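Zwischenbericht an den Förderfonds Benus
Projekt: Spielkörbe für Wartezimmer
Berichtszeitraum: Frühjahr bis Juli
Verfasst von: Senad Kolev, Projektleitung

Wo wir stehen

Die Körbe nehmen Gestalt an, und ich freue mich sehr, das gleich vorweg schreiben zu können! Im Antrag hatten wir versprochen, für Arztpraxen, Beratungsstellen und Ämter eine kleine Spielausstattung zusammenzustellen, die ohne Anleitung auskommt, auf jedes Tischchen passt und am Abend in wenigen Handgriffen weggeräumt ist. Von den 59 Einrichtungen, die wir angeschrieben haben, wollen 19 in der ersten Runde mitmachen. Das sind mehr, als wir im Antrag vorgesehen hatten, und die Rückmeldungen waren zum Teil rührend ausführlich. Eine Kinderarztpraxis hat uns den Grundriss ihres Wartezimmers geschickt, mit eingezeichneter Spielecke und der Frage, ob der Korb auch unter die Fensterbank passt (er passt).

Die Auswahl der Teile

Am meisten Zeit ging in die Frage, was überhaupt in den Korb soll. Angefangen haben wir mit einem ganzen Tisch voller Material: Steckfiguren, Ringe, Fädelspiele, Tiere, Fahrzeuge. Davon ist fast alles wieder verschwunden. Übrig geblieben sind Würfel und Bälle in kräftigen Farben, und je länger wir damit arbeiten, desto überzeugter bin ich von dieser Entscheidung. Ein blauer Würfel ist ein Haus, ein Hocker, ein Stück Käse, je nachdem, wer gerade davorsitzt. Außerdem versteht man ihn in jeder Sprache, was uns vor allem für die Beratungsstellen wichtig ist.

Beim Material haben wir Muster von zwei Lieferanten verglichen. Die Firma Romero liefert die satteren Farben, bei Plekier gefällt uns die Verarbeitung der Kanten besser. Wir haben alle Muster auf ein weißes Tuch gelegt und bei Tageslicht und bei Deckenlicht angeschaut, morgens und noch einmal gegen 16 Uhr. Gerade beim Blau lohnt sich das: Die Oberseite hellt im Licht deutlich auf, die Seiten bleiben tief und kräftig. Leicht gerundete Kanten sind gesetzt, scharfe kommen uns nicht in den Korb. 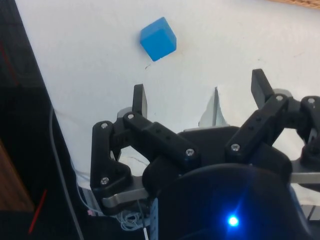 Korb und Tischprobe

Für die Aufbewahrung standen Stoffbeutel, Holzkisten und Körbe zur Wahl. Die Beutel waren am billigsten und sind trotzdem früh ausgeschieden, weil Kinder nicht hineinsehen können und der Inhalt dann eben auf dem Boden landet. Die Holzkiste war schön, aber schwer. Beim flachen Flechtkorb waren wir uns sofort einig. Er ist offen, die Wände gehen leicht schräg nach außen, und ein aufrecht stehender Würfel schaut oben noch ein kleines Stück über den Rand. Man sieht also vom Stuhl aus, dass etwas drin ist, und genau das wollten wir.

Seitdem bauen wir die Ausstattung immer wieder auf dem Tisch auf, mal eingeräumt, mal halb ausgepackt, und überlegen, wie die Teile zueinander passen. Der rote Würfel ist dabei mein heimlicher Liebling geworden. Er ist matt, die Holzmaserung scheint ganz leicht durch, und neben dem glänzenden grünen Ball kommt das besonders gut heraus. Der Ball ist das Sorgenkind, dazu weiter unten mehr.
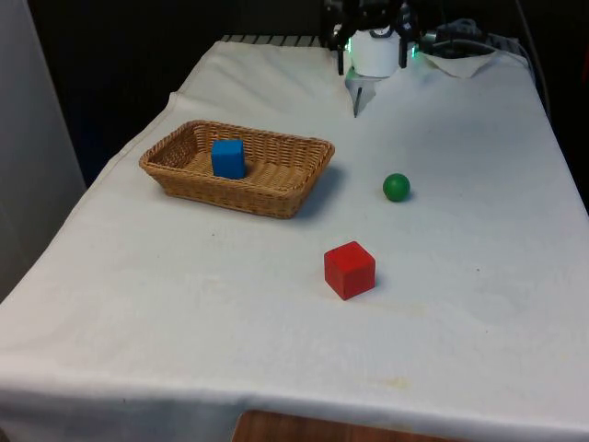 Lesezeit: 4 Minuten

Was die Tischprobe gebracht hat

Die Größenverhältnisse beschäftigen uns noch. Dass die Würfel nicht alle gleich groß sind, war zunächst gar nicht geplant, hat sich aber bei den ersten Bauversuchen bewährt, und wir bleiben jetzt dabei. Der grüne Ball dagegen ist deutlich kleiner als die Würfel und uns für Wartezimmer mit ganz kleinen Kindern einfach zu klein. Er sieht großartig aus, aber in die Auslieferung geht er in dieser Größe nicht. Romero hat uns ein größeres Modell im selben Grünton zugesagt, das Muster steht noch aus. Bis dahin packen wir die Körbe ohne Ball und liefern ihn nach.

Auch über den Untergrund haben wir viel gelernt. Das weiße Tuch war als Unterlage für die Farbvergleiche gedacht, und nun fragen mehrere Einrichtungen, ob sie eines dazubekommen können. Die Farben leuchten darauf, das Klappern wird leiser, und zum Aufräumen nimmt man das Tuch an den vier Ecken und schüttet alles in den Korb. Wir prüfen gerade einen waschbaren Baumwollstoff von Nørgaard. Das war im Antrag nicht enthalten, bleibt aber nach jetzigem Stand innerhalb der Sachmittel.

Mittelverwendung

Von den bewilligten Sachmitteln sind bisher fast 4.000 Euro ausgegeben. Der größte Posten waren die Körbe, danach kommen die Würfel und mit großem Abstand das Verpackungsmaterial. Die Muster haben uns beide Lieferanten kostenlos überlassen. Beim Versand liegen wir unter dem Ansatz, da fünf Einrichtungen ihren Korb selbst bei uns abholen möchten. Die Einzelbelege liegen gesammelt vor und gehen mit dem Verwendungsnachweis an Sie.

Eine Verschiebung möchten wir gern mit Ihnen abstimmen: Die Position „gedruckte Anleitung“ brauchen wir in der geplanten Form nicht mehr. Eine Karte mit Pflegehinweisen (feucht abwischen, den Korb nicht in die Sonne stellen) reicht völlig. Das frei werdende Geld würden wir für die Tücher und für Ersatzwürfel verwenden. Verloren geht ja immer einer!

Nächste Schritte

Größeres Ballmuster abwarten und freigeben
Stoffmuster waschen, bügeln, noch einmal waschen
Pflegekarte texten und in Druck geben
Erste Körbe packen und an die abholenden Einrichtungen übergeben
Kurzen Rückmeldebogen für die Praxen vorbereiten, höchstens eine Seite

Zum Rückmeldebogen noch eine Bitte. Falls Sie beim Fonds Benus bestimmte Fragen haben, die Sie den Einrichtungen gern stellen würden, schicken Sie sie uns bitte, bevor wir drucken. Und wenn jemand von Ihnen beim Packen vorbeischauen mag, sind Sie herzlich eingeladen. Kaffee ist da, Würfel auch.

Senad Kolev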